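Home | Projects | Term Two | Student Life | Contact

What We Eat Between Classes: my project report

Saturday, February 9, 2019

So this started because I missed lunch every single day of the first week of December. My schedule had a lab that ran right across the noon hour, and by the time I got out, the cafeteria in Wotine Hall had put the trays away and somebody was already mopping. I lived on whatever was in my backpack. When we had to pick a topic for the community nutrition class I figured I might as well find out how everybody else was getting by.

My question was pretty simple. If you're a student here and you can't get a real lunch, what do you eat, and where does it come from? I wanted to ask about money too, but my instructor warned me that people make up numbers when you ask what they spend (I would have!), so I dropped that and asked where they bought things instead.

I printed 100 survey slips and left them in a box by the front desk at Wotine, with another box for the finished ones. I also kept a food diary of my own for 30 days, which was way more annoying than I expected. You wouldn't believe how often I ate something walking across the parking lot and then had to write it down at midnight, trying to remember if it was one granola bar or two.

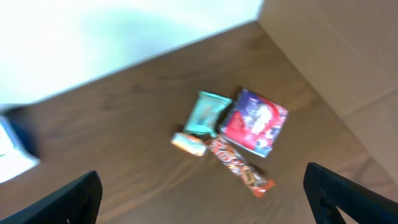 The slips had four questions on them. The first draft had eleven and my roommate's face when I showed it to her told me everything, so I cut it down to when you last skipped lunch, why, what you had in its place, and where you got it. There was a blank box at the bottom for anything else. I almost left the box out to save paper and I'm so glad I kept it, the best stuff in the whole project came out of there.

I got 60 slips back. Our campus has 900 students, so I know that isn't huge, and I know the people who bother to fill out a slip about lunch are probably people with feelings about lunch. I also put the box at Wotine, and that means commuters who go straight from the bus stop to the science building never saw it. If I did this over I'd put a second box by the bus shelter on Talpur Road.

The big reason for skipping was schedule. I had expected money to be first and it came in second. After that it was a mix: the line was too long, didn't like the food, forgot. A lot of people wrote "forgot," and I felt that one in my soul.

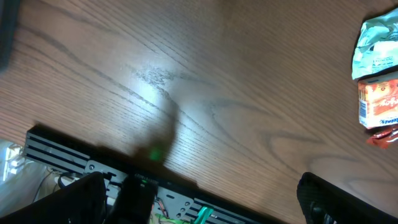 As for where the food came from, most people brought it from home, usually packaged stuff bought in bulk on the weekend. The Badura vending machines were next. After those came the corner store on Talpur Road, and that surprised me, it's a real walk if you've only got ten minutes. The store has bananas by the register though, and several people mentioned the bananas. There is no fruit in any Badura machine on campus. I checked all the buildings, including the gym, where you'd think somebody would have thought of it.

My own diary was kind of embarrassing. I do fine on days when I pack something the night before and I fall apart on days when I don't. Mondays were great, Thursdays were a disaster. The diary also showed me that I wasn't very hungry at noon and was starving by three, so a snack at two would do me more good than a big lunch squeezed in at the wrong time. My instructor said to be careful about stretching that to other people, so I'm not.
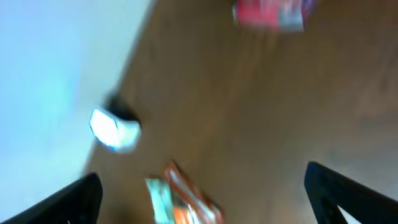 One of the slips said that the cafeteria could fix half of this by leaving a cooler of sandwiches out until two, and that the community college over in Noltunton already does it. I called over there to check, and they do! It's on the honor system, you drop your meal ticket in a slot. I put that at the top of my recommendations.

The other recommendations are to ask for fruit in at least one vending machine and to print the cafeteria hours on the class schedule, so people can see the clash before they sign up for a lab at noon.
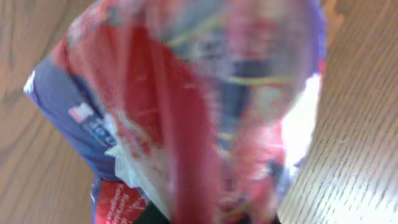 Would a longer lunch hour solve the problem? It would help with the lines, but most of the people who wrote "schedule" were in class the whole time the cafeteria was open, so an extra half hour only reaches some of them. Moving one lab section would probably do more.

I turned in the slips with this report, with the handwriting and all. The diary I'm keeping. I've gone back to writing in it a little, mostly on Thursdays.

30 shares | 9 comments

Previous project | Next project | Back to top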